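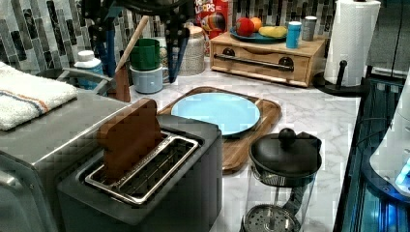 A gripper above the toaster and cutting board on a kitchen counter.

About the Vikness Household Work Laboratory

The Vikness Household Work Laboratory studies a single question: which ordinary chores can a machine do today, in a kitchen or a small shop, without a person standing by to rescue it? We are an independent testing group. We do not build robots for sale, and we do not accept payment in return for a favorable result.

The laboratory was founded by Jayanthi Bhat, who remains its director. Before turning to household work she spent 13 years in packaging plants, where machines repeat one motion on one product for an entire shift. A home offers few such conditions. The bread is sliced thicker this week, the mug has been left in front of the canister, and the towel is folded in a different way each time.

What We Test

Our chore list currently holds 368 tasks. Of these, 297 belong to the home and the remainder to the shop floor, including restocking shelves, sorting returned parts and wiping down benches. Each task is written in the words a person would use when asking for help: "Put the toast on the plate." "Clear the counter." "Hang up the towel." The machine receives no further instruction.

A task is attempted 10 times, with the objects moved between attempts. We record whether the job was finished, how long it took, and whether anyone had to step in. A dropped plate counts as a failed attempt, and so does a slice of toast crushed in the grip. Partial credit is not given, although our reports do describe how far each attempt went.

Where Matters Stand

Visitors often ask whether a household robot is ready to buy. Our present answer is no, at least for general use. Machines in our trials do well at picking up firm objects of moderate size and setting them down in a clear space. They do less well with cloth, with clear glass, and with anything that must be pulled out of a narrow slot. Long chores remain the hardest. A machine may carry out each step of making breakfast on its own and still lose its place when the steps are joined together.

Shop-floor results are stronger – the lighting is steady and the parts are known in advance – but tidying up after other people remains difficult there as well.

Our Facilities and Staff

The laboratory occupies the ground floor of the Gebretsadik Building and maintains test kitchens and a shop-floor bay. Counters are furnished with ordinary goods. Sota Ishida serves as head of trials and is responsible for the chore list, which is revised every October.

Findings are published in the Basum Report, available without charge to schools, public libraries and makers of equipment. Our student program, Fluvuvell, places engineering students with the trials team for one term.

Requests to submit a machine for testing, or to propose a chore for the list, may be addressed to the trials office.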